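How to Show a Robot What Clearing a Plate Looks Like (Without Losing Your Temper)

You are going to pick up a plate. You have done this before, probably without a manual. The difference is that you'll be doing it with a pair of hand-held grippers, over and over, in a way that a machine can copy later. The machine will copy everything, including the bit where you stop to scratch your nose with a two-finger gripper.

These notes are for people joining the table tasks at Fahy. Otis Pennington wrote the first version, Treasa Lenihan took out the jokes, and I have put some of them back.

What you need

A pair of hand-held grippers, charged
A table you can reach across
A tray with raised edges
A small round plate
One small bun, or something bun-sized
Clurik, our recording software, open and showing both grippers as connected

Step 1: Set the table and then leave it alone

Put the tray down first, then the plate in the tray, then the bun on the plate. Don't center the plate perfectly. A robot that has only met centered plates will be baffled by the first real lunch it sees, and so we move the plate to a new spot in the tray before each take.

Leave the background as it is. Chairs, flowers, people wandering past with coffee: all fine. Bernadette Geraghty once tidied the whole room between takes, very kindly, and we ended up with a model that only worked in clean rooms.

Step 2: Pick up the grippers

One in each hand, finger on the trigger, marker cube facing up and out. The cube has printed patterns on it that let Clurik work out where the gripper is. Cover it with your sleeve and as far as the software is concerned your hand has left the building.

If you're only using one hand for the take, hold the other gripper low and still. Don't wave it about. Don't point with it.

Step 3: Approach the plate

Start the take, wait for the beep, then move. Come in from the side, with the fingers open, and bring them to the edge of the plate. Go at the speed you'd use to take a plate from under the nose of someone who may not have finished.
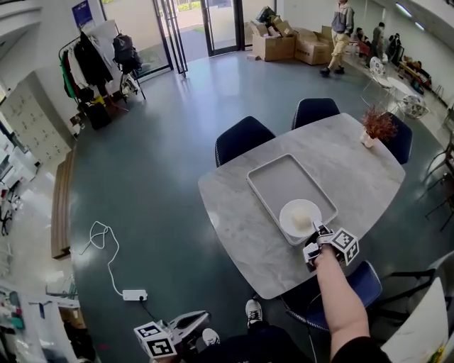 Gripper fingers at the edge of the plate, bun still aboard.

Stop there for a beat before you close. The pause gives the robot a clear "I have arrived" moment to learn from. Two beats is too many, and you'll train something that hovers.

Step 4: Close, lift, put it down again

Squeeze the trigger smoothly until the fingers have hold of the rim. Lift the plate just clear of the tray, keep it level, move it to its new spot and lower it. Open the fingers all the way before you back off. Half-open fingers drag the plate along with them, and the bun goes on a journey of its own.

If you drop something, keep recording for a moment, then end the take and mark it as a fail. Don't fix it quickly and hope. Cormac Geraghty did this for most of December and we had a robot that dropped buns with tremendous confidence.

Step 5: Check what the gripper saw

Before you change anything on the table, open the gripper's own camera view in Clurik. You want the tray and the plate in plain sight past the pad. Loose cuffs and dangling lanyards are the usual culprits if you can't see them. A smear on the plate is no reason to stop. Plates in the wild have smears.
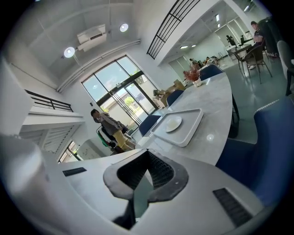
Step 6: Do it again

A session is 20 takes, then a break. A full task is 600, split between as many people as we can talk into it. Aoife Nic Aodha holds the record at 1000 across two tasks and would like it known that she no longer enjoys buns.

Change hands now and then, and stand somewhere different after each break. When your wrist starts to ache your movements get jerky, and jerky takes are the first to be thrown out.

Step 7: Upload

Name the session with your initials and the task, check that the fails are marked, and press Send. Leave the grippers on charge and the plate by the sink. Washing it is still done by hand.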